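Kamedside Arm Set-Up Guide
Section 4: Working at a Counter or Display Surface
Revised 09/08/2020

4.1 Before you start

This section covers jobs where the arm picks up, holds or moves small retail goods on a hard counter: cards, card holders, binders, coins, key tags and similar items. Read Section 3 first if the gripper has been changed or the arm has been moved to a new base.

The rules below apply to every site that uses the Zapata gripper set. Where a site has stricter rules of its own, follow the site rules.

4.2 Preparing the surface

1. Press the stop button and check that the status light is red.
2. Wipe the surface with a dry cloth. Do not use polish or wax. Polished stone already reflects enough light to upset the wrist camera.
3. Place the goods inside the reach area entered in the job file.
4. Put clear items, such as acrylic holders and plastic trays, where they will not be moved during the job. Enter each one as a keep-out zone.
5. Release the stop button and run the empty pass at low speed.

Note: Clear plastic is hard for the camera to find. Measure the holder by hand and type in the size. Do not rely on the automatic outline.

4.3 Gripping a soft cover

Leather and fabric covers give way under the fingers. The fingers should hold the cover by its sides and leave the inner sleeves free.

1. Select SOFT ITEM in the grip menu.
2. Set the force level to 3. Level 4 is for rigid boxes only.
3. Bring the fingers down on each side of the cover. Keep them clear of snaps, zippers and loose thread.
4. Close the fingers and wait for the tone.
5. Lift a short distance and hold. If the cover slides, lower it and go back to step 3.

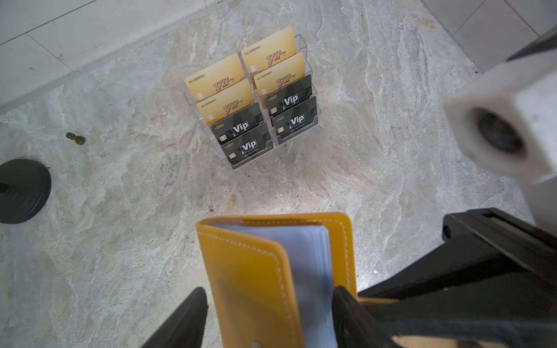 Figure 4-2. Card binder held by its sides, with a tiered card holder on the counter.

CAUTION: Never reach between the fingers to straighten a sleeve or a card while the arm is powered. Press the stop button first, every time.

CAUTION: Do not raise the force level to cure a slip. Check the finger pads for dust and wear before changing any setting.

4.4 Keeping clear of nearby items

Leave a hand's width between the gripper and any item that is not part of the job. Flat items such as coins can stay on the surface if they are listed in the job file. Remove anything tall enough to touch the arm housing as it turns.

If the arm touches an item outside the job, stop and write it in the log, even if nothing fell. Include the job number and the name of the operator.

4.5 Finger pad care

Inspect the pads at the start of each shift. Replace them at 3000 grips when handling leather or fabric, and at 4000 grips for all other goods. The counter is under SERVICE > GRIPPER. Reset it only after both pads have been changed.

Order pads through Zirkenach. Pads from the older Curkby kit have a different screw spacing and must not be fitted.

4.6 Sign-off

The first job on a new surface must be watched from start to finish by a trained operator. Questions about this section go to Duangjai Panyasiri. Changes to force levels need written approval from Boonsong Duangkaew.

Continue to Section 5, Shutting Down and Storage.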